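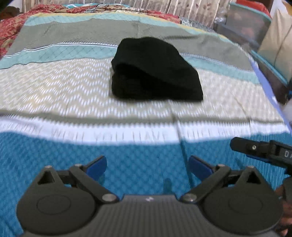
Black fabric on a striped, quilted bedspread

Week 3 – lullabies and the rocking beat

I want you humming today, so no headphones please! Most cradle songs sit in 3/4 or 6/8, and once you sway along you'll feel why. Listen for the falling third at the end of each line (Rhona Gunn's chapter calls it the "sigh"). My own grandmother sang hers in a flat two – I still can't hear it any other way.

For next time, bring a lullaby from home and mark its strong beats. Five lines is plenty.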